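Nawal Ouazzani
2월, 토요일 오후

컬데일에 있는 스파히치 공개일에 다녀왔습니다. 양팔 로봇 Ada가 벽걸이 고리에 열쇠를 거는 작업을 보여 준다고 해서 갔고, 본 것과 들은 것을 순서 없이 적습니다.

시연은 한 회 25분입니다. 저는 두 번째 회차에 들어갔습니다. 벽에 테이프로 붙인 초록색 판이 작업대 역할을 합니다.

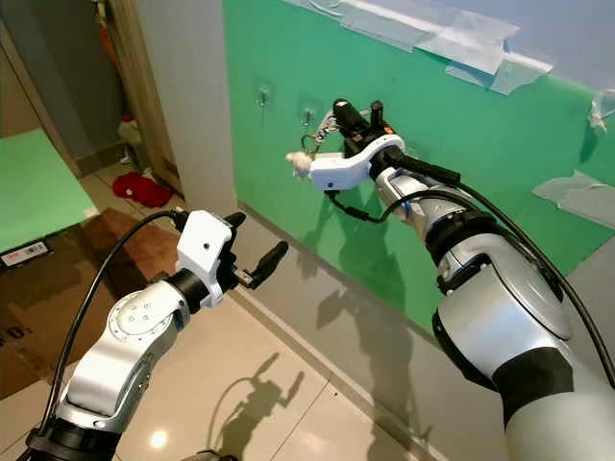 읽는 시간 2분

열쇠 걸기는 사람한테는 일도 아닌데 로봇 쪽에서는 꽤 까다로운 과제라고 합니다. 고리는 가늘고 열쇠고리는 잡을 때마다 방향이 달라집니다. 담당자 말로는 지금까지 기록한 시도가 262회랍니다. 성공률은 물어봤지만 아직 공개하지 않는다고 했습니다.

접착식 투명 고리를 쓰는 이유도 물었습니다. 위치를 바꾸기 쉬워서 쓴다고 합니다. 판의 기울기도 가끔 바꾼다고 하고요. 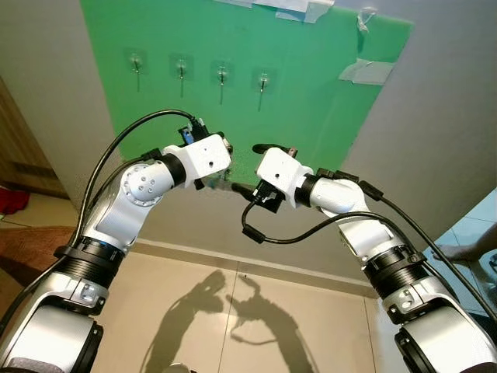
초록색 판에 한 줄로 붙은 고리 네 개와 Ada의 두 팔

설명을 맡은 분은 Despina Ionescu 씨였습니다. 한쪽 팔로만 하면 고쳐 잡을 방법이 마땅치 않아서 두 팔로 물건을 주고받는 동작을 같이 연습시킨다고 합니다. 제가 제일 궁금했던 것도 그 부분입니다. 공중에서 넘겨줄 때는 두 그리퍼의 간격이 조금만 틀어져도 안 된답니다.

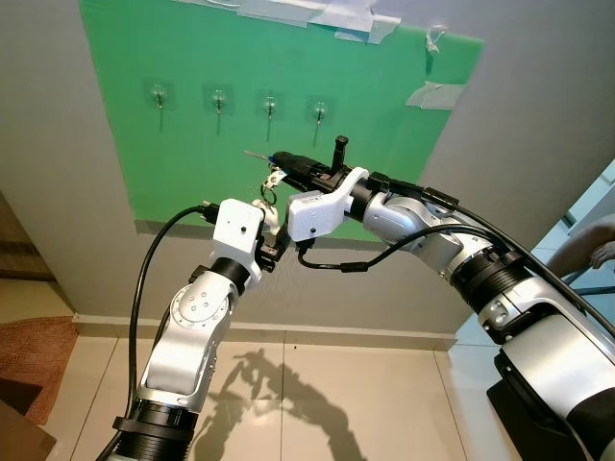 Kastriot Georgiou 씨는 건네는 쪽이 언제 손을 놓느냐가 제일 어려운 문제일 거라고 했습니다. 너무 빠르면 떨어지고 늦으면 서로 당기게 된다고요.

질문 시간은 짧았습니다. 다음 목표는 열쇠 여러 개가 달린 묶음이라고 합니다. 프랜드사이드에서도 같은 시연을 할 계획인데 날짜는 미정입니다.

입장은 무료, 예약은 필요합니다. 주차장이 좁으니 버스를 권합니다. 저는 90번을 탔습니다.

댓글 3

Zdenka Krasniqi
아이 데리고 가도 되나요?

Ayana Mersha
오전 회차에 갔는데 질문을 거의 못 했어요. 262회면 생각보다 적네요.

Kastriot Georgiou
프랜드사이드 일정 나오면 여기에도 올려 주세요.

© Nawal Ouazzani | 문의 | 맨 위로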